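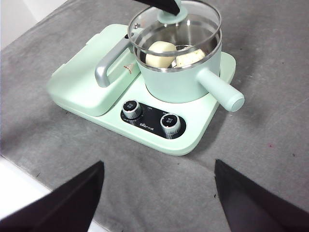

Gripper on the lid knob, pan still on the heating plate.

2020-09-12

Budget sheet again, most of the day. The equipment line for the kitchen cell has to be closed this month and I have three open items: fingers, wrist camera spares, and test appliances. Everything else was settled in the last revision.

Fingers first. The Plaris quote came back at 891 for a full set of four pairs, black, same taper as we run now. Prins will do two pairs for 352, no mounting hardware. Per pair the Prins price is lower, but the screws and adapter plates are extra and I have to add machining time on our side. I entered both in the sheet and left the decision column blank. My inclination is Plaris for the main order and one small Prins order later, if there is money left in the spares line.

Camera spares are simple. One unit plus two cables, 400 all in, lead time as before. I moved it up to the first purchase batch – a dead wrist camera stops the cell completely, while a worn finger only makes it worse.

Test appliances are where the list keeps growing. I had written down one combination breakfast appliance with grill and saucepan, and that was going to be all for the lid tasks. After going through the pictures I want a second lid shape in the plan, with a flat bar handle. Otherwise everything we learn will be about one round knob.

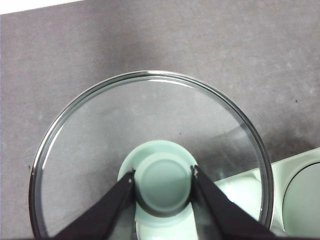 Finger tip geometry is the part of the purchase I am least sure of. Trutow offers a flat tip and a grooved tip for the same price, and the sales sheet gives no guidance for small cylindrical parts. Our handling list is mostly small cylindrical parts. The glass lid is a fair reference: the knob has a wide flange at the base and a narrower raised top, and the fingers close on the sides of the top in a V. Contact is near the tips only, so whatever surface we buy, the last stretch of the finger does the work. I wrote to Trutow asking for the groove depth and whether the tip can be replaced without changing the whole finger. If it can, the finger order shrinks and I need to redo that part of the sheet.

Pads: Lirkiteck has a minimum order of 90. Too many for one cell, but they keep well if the bag stays sealed. Asked for a split shipment. No answer yet.

Not done: shipping estimates, tax on the Prins quote, storage for the second appliance – the shelf under the bench is full. Also need to check whether replacement glass lids can be ordered separately from the pan. I would put two in the plan if the price is sane.

Sheet saved as revision six. Plaris quote is good to the end of September.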